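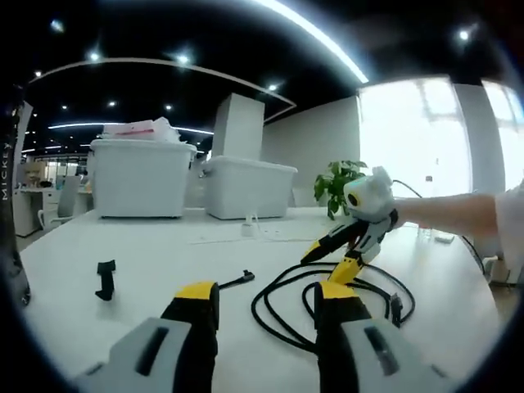 The black cable on the white table, with the storage boxes behind it

**The Good Table**

Mirjam Bosman loved a cable the way other people love a dog that has wandered up to them in a park. She wanted to know where it had come from and who it belonged to. So when Arnout Vandenberghe put his head around the door of the second-floor kitchen and asked whether anyone could spare a morning to help sort out the good table, she had her coffee rinsed and her sleeves pushed up before he got to the word "morning."

"You don't know what's on it yet," said Arnout.

"Is it cables?"

"It's mostly cables."

"Well then!"

They called it the good table because it stood near the windows, and in March, on the top floor of the Gramwood building, the light came in so strong before lunch that you could read the tiny print on a plug without tilting it. Everybody who had something fiddly to do brought it there. Everybody who finished something fiddly left a little of it behind. Over the winter the table had silted up, and now the whole floor was moving to Hiltley, sixty miles down the road, and anything without a label by four o'clock was going into a bin marked MISC.

Mirjam had strong feelings about MISC. At her last job, in Lukley, she had opened a box marked MISC and found another box marked MISC inside it.

She stood at the end of the table and took it in. Oh, it was wonderful! There were the white plastic boxes, and papers heaped up on the lid of one of them as if it were a shelf. There was the plant, broad and green and thoroughly pleased with itself. There was a bottle someone had been drinking from, or meaning to. And there in the middle was the big black cable, flopped over itself in loops, its plug lying out to one side.

"Where do we start?" said Arnout. He was a tall man who planned things on the backs of envelopes, and he had brought an envelope.

"With the papers. You can't put a thing in a box while there's a pile on the lid."

He looked at the envelope, on which he had written *1. Cables*, and crossed it out.

The papers took longer than they should have, and that was Arnout's fault, because he read them. He read out a lunch menu. He read out half a letter about parking. He found a drawing of the plant, done in ballpoint, quite a good one, with its leaves numbered and a note at the bottom saying that leaf three needed watching.

"Leaf three," said Mirjam, going straight over to the plant. "Which one's leaf three?"

"It doesn't say where you start from."

They tried it clockwise, and then they tried it from the window, and by either system leaf three was doing beautifully, so they put the drawing in the pile to keep. The pile to keep was already the tallest. Mirjam didn't mind a bit. She squared up its edges and set it on a chair.

Now she could open the box, and she did it with both hands, the way you open a piano.

Inside were more cables, of course, and under them a layer of charger bricks, and under those a thick mail-order catalog from the year 2000 with a corner chewed off. Arnout picked it up and was lost for some time. It was a Jõgi catalog. Neither of them had thought about Jõgi in years – lamps, mostly, and little radios, and a page of extension cords photographed on black velvet like necklaces.

"My mother had this lamp," said Arnout. "This one, with the neck. She read under it every night of my life, and when the switch went she wouldn't let us throw it out. She turned it on and off at the wall."

"Where is it now?"

"I've got it. I turn it on and off at the wall."

Mirjam thought this was the best thing anyone had told her since Christmas, and she said so, and Arnout went slightly pink and put the catalog on the chair with the drawing.

Then came the cables. She had a method and she was delighted to have somebody to show it to. You find one end. You hold that end in your left hand and don't let go of it for anything, not even the telephone. With your right hand you draw the cable toward you an arm's length at a time, and you lay each loop over the one before, giving it half a roll between finger and thumb so it lies down flat and doesn't spring up into an eight. When you get to the far end you look at both plugs and you say out loud what they are.

"Why out loud?" said Arnout.

"Try it."

He tried it. He did a short gray one, badly, and looked at the ends. "Flat one," he said, "to a round one with pins." He seemed surprised. "That's the projector! That's the cable for the projector. We bought another one in the fall."

"There you are," said Mirjam.

They went at it. She did the long ones and he did the short ones, and they called the plugs back and forth across the table like people buying fish. A thin one that had been under the window since anybody could remember was the missing half of the conference phone. A white one belonged to nothing in the world, and they tied it with a scrap of ribbon and agreed that it should go to Hiltley anyway, on its merits. Arnout's coils got rounder. He held one up to the window and admired it from both sides, then unwound it and did it again for the pleasure of it.

A woman from the far room came by to ask if they had seen her scissors, and stayed for two cables. She was very fast. She had grown up on boats.

By noon they had come to the big black one. Mirjam had been saving it. She'd picked up the plug end earlier, only to feel the weight, and had made herself put it down again.

"Would you like to do it?" she said.

Arnout would have liked to, she could see that. He put his envelope away in his shirt pocket. But he shook his head. "It's yours. I'll take the far end and walk."

So he took the far end and he walked, and it was so much longer than either of them had supposed! It went the whole length of the table and past the plant. It went past the white column. Arnout kept going, backward, with his arm stuck out, and people at their desks leaned aside to let him by, and still there was cable lying in loops under Mirjam's hand. At last it came up off the table and hung between them, right down the room, swaying a little.

"What is it?" called Arnout, from beside the elevator.

She looked at her plug. She turned it to the light and looked at it again. "Say yours first!"

"It's a socket! It's just a plain socket!"

"Then it's an extension cord!" Mirjam shouted, and somebody at the back clapped.

He walked it in to her slowly while she laid the loops down, over and roll, over and roll, until there was a coil on the table the size of a cake and Arnout was standing on the other side of it, holding the last foot of cable with the socket on it. She passed the ribbon around and he put his finger on the knot.

"You know what that would reach," he said. "At Hiltley. There's that corner they showed us, with the nice window, and the outlet's on the wrong wall. They said we couldn't have a lamp there."

Mirjam looked at the catalog on the chair.

"With a switch on the wall?" she said.

"There's a switch right by the door."

She already had the marker out. She wrote the label in capitals, pressing hard so that it would last, and blew on it, and tied it to the ribbon. ARNOUT'S MOTHER'S LAMP, it said, WINDOW CORNER. Then she reached into the box for the next one.

Search stories by title or author
Go

More short fiction
The Ferry Timetable
Soup for the Upstairs Neighbors
A Key That Fit the Piano
Lukley in the Rain
My Uncle's Second-Best Ladder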